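Break Area and Shared Counter Inspection – Inetdale Site, Building 2
Revised March 19, 2019

Walk the area at the start of the shift. Mark each line OK, Fix, or N/A.

1. Water cooler: drip tray in place, no standing water on floor. OK
2. Coffee machine: cord undamaged, plugged directly into wall outlet. Fix
Comment: machine was on a power strip. Moved to the wall.
3. Hot drinks: lids available next to cups. OK
4. Floor mats flat, edges not curled. Fix
Comment: mat at the sink replaced. Old one discarded.

Cups left on work surfaces remain the most common finding. An open drink must not share a surface with powered equipment or paper records. 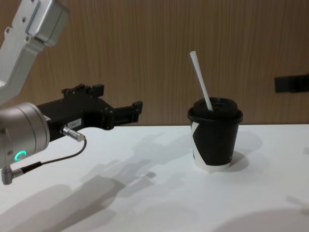

Spills are wiped up by whoever finds them, and the wet floor sign stays out until the floor is dry. Paper towels are stocked in the cabinet under the sink.

5. Microwave: door closes fully, seal clean. OK
6. Fire extinguisher: pin and tag present, gauge in green, 4 feet of clear space. OK
7. Trash: bins no more than three-quarters full. OK
8. Outlets near sink: GFCI test button trips and resets. Fix
Comment: left outlet did not reset. Work order sent to Cluvasix in January – still open.

Comments (2)

shiftlead_b: Does line 2 cover the kettle too? Ours is on the same strip.

dk77: Yes – anything with a heating element. We had the same finding at the Nareo building.

Inetdale Facilities – Back to top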